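Ellov Automation Notes
@ellov_notes
September 2022

Thread on bench rules for small arms doing sort-and-discard work. We rewrote ours over the summer and several people asked for the text. Posting the parts that will transfer to other benches. The full document is 19 pages and most of it is specific to our wiring.

1/ Scope. One arm, one table, one bin, light household waste. Nothing sharp, nothing with liquid in it, no glass. If the item list changes, the rule set is reopened. We do not extend it by analogy.

2/ Terms. "Item" is anything the arm is expected to pick up. "Fixture" is anything on the table it is expected to leave where it stands. The bin is a fixture, lid included. Every object gets one of the two words on the setup sheet before power goes on.

3/ Start state. Fingers fully open, clear of the table top, clear of every item. The operator confirms this by eye from the front of the bench. A software "ready" message is not accepted in place of looking.

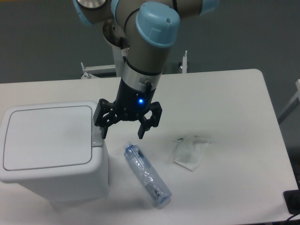 RULES FOR THE TABLE

4/ Plain matte surface, light colour. Gloss tops gave us false edges under the ceiling lights and we stopped using them in January.

5/ Items are laid out singly, with bare table between them. Stacked or touching items belong to a different test with its own sheet. Mixing the two in one run makes the failure log useless.

6/ Bottles go down on their side, lying diagonally. Square to the table edge is too kind to the grasp planner. We want the wrist to have to turn.

7/ Bottles must be empty and capped. Cap on changes the grip force needed, so write down which it was. We lost two days on Plillatik comparing capped runs with uncapped ones and not noticing.

8/ Thin film and tissue count as items in their own right. Do not flatten them by hand to help the arm. Drop them from a hand's width and leave them as they land.

9/ Printed marks and labels stay on. Peeling them off gives cleaner results and worse information.

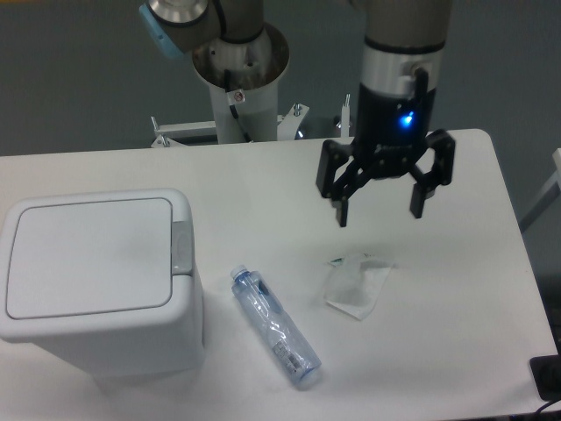
RULES FOR THE BIN

10/ The bin stands on one side of the table, items on the other. No item between the bin and the operator's position.

11/ Lid state is recorded as open or closed at the start of every run. There is no "ajar". If the lid does not sit flat, close it properly or take the bin out of service.

12/ Approach height over the lid is set from the highest point, and on most household bins that is the hinge or latch and not the panel. Measure with the actual bin. Two bins of the same model from Skimby differed by 9 mm at the latch.

13/ The arm does not push down on a lid to find out whether it is closed. Obvious when written down. It was in our own code until spring.

14/ Empty the bin between sessions. A full bin changes how it slides when touched, and we then see drift in the place position and go looking for it in the calibration.

RULES FOR THE GRIPPER

15/ Inspect both finger pads before each session. Any lifting at a corner, replace both pads. Never one pad alone.

16/ The indicator light must be visible from the operator's position in the start pose. If the wrist hides it, change the start pose. Do not move the operator.

17/ Know what the light means on your unit. On ours, lit means powered and nothing more. It says nothing about whether the arm is about to move. We put this sentence on the front page after a trainee read it the other way.

18/ The connector at the wrist is the first thing to fail on any arm that turns its wrist a lot. Check seating by hand with power off. Our present interval is every 189 cycles, chosen because it matches one shift on the Rautiainen line. Yours will differ. 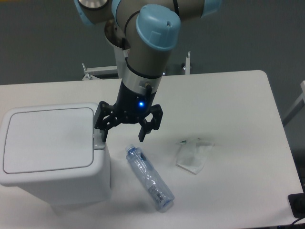

Bin closed, fingers open, bottle and bag laid out.

RULES FOR STOPPING

19/ Stop on: contact with a fixture, an item leaving the table, any person reaching past the table edge, any noise the operator cannot name. The last one is in the written rules in those words and it stays.

20/ A dropped item is left where it fell until the arm is back in the start pose and motion is disabled. Then it is picked up by hand and the run is marked void. No resuming from the middle.

21/ Restart needs the same checks as a first start. People resist this more than any other rule. Of 848 logged runs, nearly all the avoidable contacts came straight after a short stop - someone had tidied one thing and nudged another.

RULES FOR CABLES AND MOUNTS

22/ Cables are the part of a bench risk assessment that gets one line and deserves a page. Ours now lists every run separately, with its route and its slack at full reach. Start at the arm itself, where a black cable lies along the grey segment, then the thin one coming out of the pedestal, then the one trailing off past the lower right corner of the table. Each has its own row and its own initials box. Slack is checked with the arm at the far limit of the work area, never in the start pose, where everything looks fine. 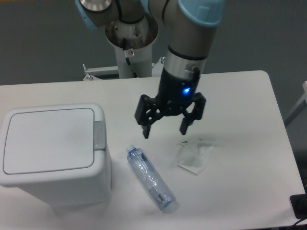

23/ Mounting bolts get a paint line across head and bracket. Check the line, then put a spanner on one bolt per session, a different one each time.

24/ Nothing is clamped to the mounting frame that is not on the drawing. Lamps and cup hooks included.

25/ Review. The sheet is reread in full every quarter by someone who does not run the bench. Changes go in with a date and a reason. Rules may be removed, but the number is retired with them so that old logs still point to the right text.

Replying to a few messages:

- Yes, you can copy these. Take our name off if you change them.

- We do not have a rule for transparent items as a class. Clear bottles and clear film fail in different ways and one rule covered neither well.

- The setup sheet is a single side of A4. If it runs to two, the second side is not read.

- Speed limits are left out on purpose. They come from your own risk assessment and should not be lifted from a thread.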